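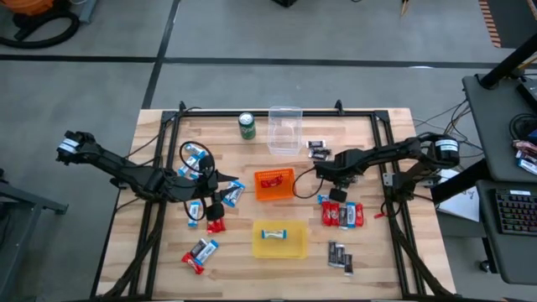
Edivaldo Figueiredo wrote under my last entry that giving up chocolate all at once never worked for him, and that I'd be better off moving it to after dinner and seeing how the afternoons went without it. He also said to eat more at lunch. I've done both this week, so I'm putting down how it went.

Posted Sep 30, 2023 in Diary, from Drilamby

Lunch first. I'd been having a sandwich at my desk at half past eleven and then wondering why I was hungry at three. Now I take leftovers and eat at half past twelve. Pumpkin soup, then cold roast chicken with rice, then the rest of the rice with tinned tuna, which I wouldn't repeat. The microwave at work takes 3 minutes to do anything and there's usually a queue for it.

The afternoons were fine until the drive. I had to go to Argate for the stocktake, 400 km there and back in a day, and the car has always been where I eat the most rubbish. I fill up at Bernow, go in to pay and come out with a chocolate bar and a soft drink without having decided to. I've done it for years. When I cleaned out the car in January there were wrappers down both sides of the seat and one melted onto the jack.

So I packed a bag the night before. Two mandarins, a cheese sandwich, almonds in a jar, a big bottle of water. At Bernow I paid at the window outside and didn't go in. The mandarins were gone before I was out of town. The almonds are no good for driving as they roll off your lap and under the pedals, and I had to pull over near the silos to get them out. Next time I'll cut up cheese and apple and put it in the container with the clip lid.

The road is still rough past the second bridge. Canola everywhere, past its best now. I saw one of those big brown falcons sitting on a strainer post and it didn't move when the truck in front went by.

On the way home I was tired and had a headache from about the turn-off onwards. I think that was the fizzy drink more than the chocolate. I was having one every day at three and I suppose it was most of my caffeine apart from the morning coffee. I had a cup of tea when I got in and it went off by bedtime. If it comes back I'll have tea at three and not feel bad about it.

After dinner I had a small bar on the back step, and that's been the rule on the other nights too. I forgot altogether one night and remembered in bed, and couldn't be bothered getting up. It's the first time I can think of that there's been chocolate in the house overnight and I've left it alone.

I'm not weighing myself. The dentist is the reason for all this. She found a soft spot in the same molar she filled two years ago, and said she'd sooner see me eat sweets in one go than pick at them from lunch until I went home. The next appointment is in 5 weeks. The filling, if I need it, will be well over 100 dollars after the health fund, and I'd like to spend that on the back tyres.

Farah has started stocking the wholemeal rolls again, so I bought two bags and froze one. I also got a chook, a bunch of silverbeet and more mandarins, though they're nearly finished for the season and a few were puffy. I'll make stock with the carcass tomorrow if the gas bottle lasts. I keep meaning to swap it over.

To do: ring about the tyres, return the library books, find the lid for the big thermos. Netting needs to go back on the strawberries before the birds notice them.

Last updated: January
Contact | Back to top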